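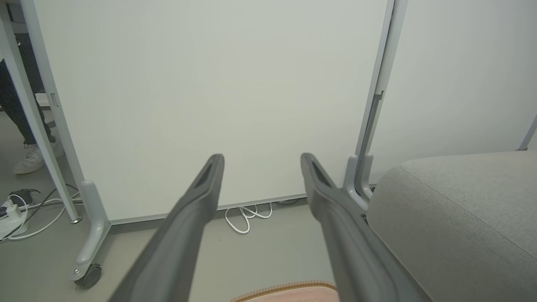 Forums > Office & Studio > Furniture > Rolling boards and partitions

stalia_fan
Need advice quick. Rolling white panel on casters, metal legs, curved feet. Every time it gets moved a wheel catches on the cables on the floor. Power strip, white cords, a black one, all in a tangle. Bigger wheels or sort the cords?

kengate161
Cords first. Sleeve them, run along the wall, done. Wheels wont fix a tangle.

Femke Dewulf
Disagree a bit. Small casters stop dead on anything, even one flat cord. Swapped ours for bigger ones in December - rolls over a cable cover fine now. Check the stem size before you order!!

kengate161
Bigger wheels raise the whole board tho. And you're still rolling over live cords. No.

mobile_marge
Mount the strip under the table. Two screws. Why is it on the floor at all

stalia_fan
Table gets moved too, thats the problem. Might try velcro. Got a 100 pack of ties somewhere

Femke Dewulf
Velcro is fine for a light strip. Not with heavy adapters on it, mine fell off twice.

Comments

pdq2000: lock the casters and leave it where it is?
hollis_w: Conneely cable covers, the low ones. Worth the money
jbt: covers are a trip hazard imo, esp near a sofa

Related threads
- Mistora whiteboard ghosting, what cleaner
- Caster stem sizes, help
- Partition wobbles on carpet
- Cable tray or cable box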